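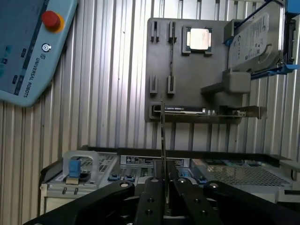 The Sign of Peace, and Other Contact Sports

A reader from the Saavedra Street side of the parish has written to ask whether the sign of peace is getting longer. It is. During the August heat, when we are down to the faithful remnant and the ceiling fans, it runs to a decent handshake on either side and a nod across the aisle. By the time the college students come back it resembles the last ten minutes of a wedding reception, and I have seen a man cross from the Joseph side to the Mary side, circle the font, and return to his pew well into the Lamb of God with the look of someone who has found good parking.

I was that man, so I can speak freely.

The reader wanted a ruling. I don't give rulings, I write the back page, but I did go and look a few things up. The kiss of peace is very old. Paul ends several letters by telling people to greet one another with a holy kiss, and he doesn't say how many people or how far a person may walk. By the second century Justin Martyr mentions it as a fixed part of Sunday worship, after the prayers and ahead of the bread and wine. That placing has always seemed to me the uncomfortable part. It sits close to what Jesus says in Matthew 5 about leaving your gift at the altar and going first to be reconciled with your brother. Most of us would sooner shake hands with the nice couple from Skutik who are visiting their grandchildren.

In our rite the peace comes later, right after the Our Father, so we have just asked to be forgiven as we forgive. Then we turn around and there, two pews back, is the person who backed into our car at the fish fry. The liturgy has a sense of timing.

I should say something about my own case. For 9 years I sat in front of a parishioner with whom I had fallen out over the Woranura mission collection. It was a dispute about whether the second envelope should be green. I wanted green. I'm not going to go over it again here, although I have the minutes. Each Sunday I gave the peace to my left and to my right and then became very interested in the hymn board. I can still tell you what we sang at Communion on most of those Sundays.

What ended it was nothing more than a substitute usher. He filled the pews from the wrong end, and I found myself next to my opponent with a pillar on my other side. There was no one else to turn to. We shook hands. I said "Peace be with you," and got back "And also with you," which had been out of date for some time, and I let it go, and I want that noted. We have been on speaking terms ever since, mostly about parking.

So, on the question of length. The rubrics ask that each person offer the peace to those who are nearest, and in a sober manner. I read "nearest" for years as a matter of convenience, something to keep the traffic down. Lately I think it asks a good deal more of us than wandering does. It's easy to be warm to someone thirty feet away. The people nearest to you are the ones who hum, who save seats with a coat, who said that thing at Thanksgiving, and in my own pew they include members of my immediate family who had been arguing in the car since the Plillus exit.

Here is my suggestion for the coming weeks, and you may take it or leave it in the rack with the missalettes. Stay where you are. Turn to the person you would rather skip. Say the whole sentence while looking at them and mean as much of it as you can manage that morning. If you can't manage any, say it anyway and work on it during the Lamb of God, which has been waiting patiently for all of us to sit back down. (Yes, we kneel. You know what I mean.)

If somebody has a cold and offers a small wave, wave back. A wave counts. If a child offers you a hand with cereal on it, that counts too, and there are napkins in the vestibule.

The envelopes, I'm told, will be white this year.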